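Receber uma amiga missionária que volta depois de anos fora – como organizar?

Partilhar 4 · 3 respostas 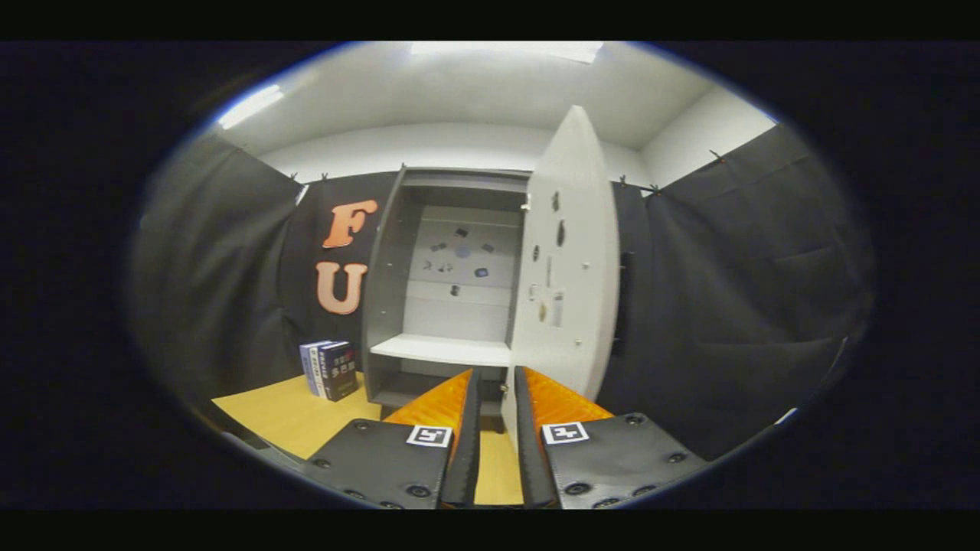
A nossa igreja apoia há bastante tempo uma missionária, a Pavithra Reddy, que trabalha numa escola em Skornska. Ela vem em fevereiro passar seis semanas connosco e fica em minha casa. Já acolhi pastores de visita por uma ou duas noites, mas nunca ninguém por tanto tempo, e nunca alguém que esteve quatro anos sem vir.

As minhas dúvidas são estas. O voo chega ao fim da tarde e há um grupo de umas senhoras que quer ir ao aeroporto com cartazes e cânticos. Depois querem um jantar na sala paroquial nessa mesma noite. No domingo seguinte pedem-lhe que fale nos dois cultos. Eu acho demais, mas não quero ser a pessoa que corta a alegria aos outros. A Pavithra, quando lhe perguntei, respondeu que fazia o que fosse preciso, o que não me ajudou muito.

Há também a questão do dinheiro. Juntámos 489 euros para despesas dela durante a estadia e não sei se lhos entrego à chegada, se vou pagando as coisas ou se os transfiro para a missão. Alguém que já tenha passado por isto?

Publicado por Figueroa

2 comentários

Drudus

Já acolhi três famílias nestas condições e fui eu próprio acolhido uma vez, portanto respondo dos dois lados.

Aeroporto: vão duas pessoas, no máximo três. Depois de uma viagem com escalas, a pessoa quer uma casa de banho, um copo de água e silêncio no carro. O grupo dos cartazes pode recebê-la uns dias depois, com um lanche, e ela vai lembrar-se melhor das caras.

Jantar: adie. Na primeira noite deixe sopa feita, pão e fruta, e diga-lhe que pode ir para o quarto quando quiser. Pergunte o que ela come ao pequeno-almoço antes de ir às compras. Eu enchi o frigorífico para uma família que, afinal, só queria arroz e chá.

Cultos: um no primeiro domingo, e apenas uma saudação de cinco minutos. O testemunho completo fica para a segunda ou terceira semana. Ela respondeu que faz o que for preciso porque quase todos respondem assim. Quem depende do apoio de uma igreja tem dificuldade em dizer que não, por isso convém ser o anfitrião a propor o calendário, já com dias livres marcados.

Dinheiro: entregue-o à chegada, num envelope, e diga claramente que é para uso pessoal e que não precisa de talões. Só não o faça se quem deu tiver dado para outro fim. Nesse caso respeite o fim.

Mais uma coisa – dê-lhe uma chave de casa no primeiro dia. A mim fez-me muita diferença poder sair para caminhar sem avisar.

Útil para 31 pessoas · Partilhar

Rullorel

Concordo com quase tudo, menos com o aeroporto. A minha tia foi missionária e o que mais a entristeceu foi chegar e ver só o condutor. Perguntem-lhe directamente se quer gente à espera, com duas opções concretas, em vez de uma pergunta aberta. Quanto ao dinheiro, nós demos 200 em notas e o resto em cartão de transportes e telemóvel, e correu bem.

Útil para 9 pessoas · Partilhar

Anónimo

Orem por ela e o resto arranja-se. Levem um casaco para o aeroporto, em fevereiro faz frio.

Útil para 2 pessoas · Partilhar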